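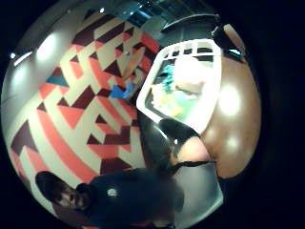

Zigzag wall in coral, cream and maroon, with one little teal triangle up near the left.

Home Walls Floors Furniture Small Fixes Ask Me

How to Paint a Zigzag Accent Wall Without Losing Your Mind
By Natalia Varela
November

I've painted four of these now (two in my own place, one for my sister, one for a neighbor over on Plirkbridge Road who paid me in tamales) and I finally have a method I trust. My first try was a mess. I eyeballed the angles, and by the time I got to the far corner the stripes were marching downhill. So learn from me!

Start with your colors. I like one light, one bright and one dark. If everything is the same strength the pattern turns to mush from across the room. Buy sample pots first and paint them on scrap cardboard, then move the cardboard around at breakfast time and again after the lamps are on. My favorite dark looked great in daylight and almost black at night, so back to the store I went.

Next, wash the wall. I know, boring. Use a drop of dish soap in warm water, then wipe it again with plain water and let it dry overnight. Fill any nail holes and sand them flat. Then roll the entire wall in your lightest color, two coats, and leave it alone for a couple of days. Tape loves to rip up fresh paint.

Now the grid. Measure the width of the wall in inches and divide by the number of zigzags you want. Mine was 200 inches across and I wanted each zigzag 20 inches wide, so that came out to ten, nice and even. Yours probably won't. Fudge the width a bit until it does, because half a triangle in the corner will bug you forever.

Make light pencil ticks along the baseboard at that spacing, then use a long level to carry them straight up. Don't measure off the ceiling! Ceilings in old houses are never level, and mine in Flenthorpe drops almost an inch from one side to the other.

For the slanted lines I cut a triangle out of stiff poster board, with every corner at 60 degrees. Hold it against your upright line, trace, slide it up, trace again. Wipe the back of the template now and then or you'll smear pencil all over your nice clean base coat.

Taping takes longer than the painting, so put on a podcast. Tape on the outside of whatever shape you're filling, and press the edge down hard with an old gift card. Then brush a thin coat of the base color right over the tape edge. It fills the tiny gaps, so any bleed is the same color as what's underneath. This one trick changed everything for me.

You can't tape all the shapes at once since they share edges. Do every other one, let them dry, pull the tape, then do the rest. I put a tiny pencil letter inside each shape (D for dark, B for bright) and I still painted one wrong at my sister's. She likes it and won't let me fix it.

Pull the tape while the last coat is still a little tacky, back on itself at a sharp angle, slowly. If it starts lifting paint, run a craft knife along the edge first. Touch up wobbly spots with a small angled brush, and save a jar of each color with the name written on the lid.

Next month I'm doing the closet doors, so send me your stencil ideas.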